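Monday, bench notes – equipment planning, two-arm cell

Went through the spares list with Gwenaël before lunch. Current request covers 2 pairs of gripper fingers, one wrist cable set per arm and a second board for the tabletop task. Nothing for the base this quarter.

Cable sets are the item I want settled first. Nusura quotes 7 weeks on the long version, Besson has it on the shelf but only with the straight connector. We need slack at the wrist for the steep poses, so the short version is out whatever it costs.

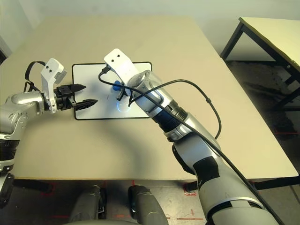

Right arm over the board, left gripper open just left of it, blue object under the right wrist. Note the cable run along the right arm.

Quote from Pistik came to 1,221 for the fingers and cables together, shipping to Brarnesham included. Albane thinks we can get under that if we drop the spare bracket. I would keep it. Brackets are slow to reorder and the hole pattern has to match.

Finger wear: no measurements yet. Ask Albane for the calipers and log tip thickness on both grippers before the order goes in. If the left pair is still in tolerance, buy for the right only and move the balance to cables.
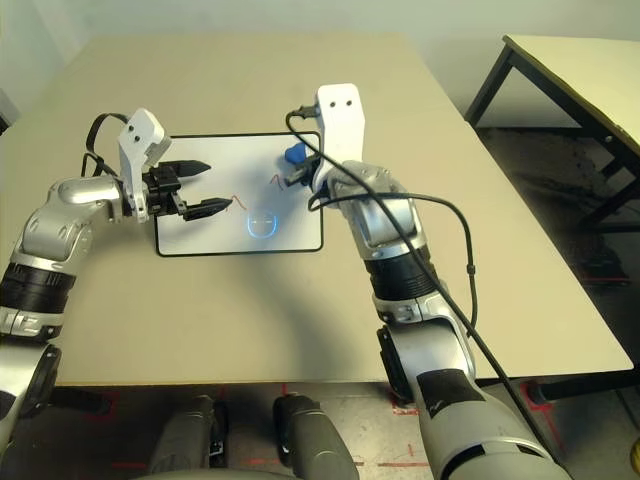 Second board is harder to justify. Gwenaël wants one so that setup can go on at the other table between runs. Changeover takes roughly 80 minutes as things stand, most of it realignment – a fixed mounting plate would recover part of that for less money. Will price the plate separately.

Open:
Besson – can they swap the connector, and does it affect warranty
Pistik – how long the quote holds
Plate drawing to Gwenaël
Budget line for cables, ask Albane whether it counts as consumables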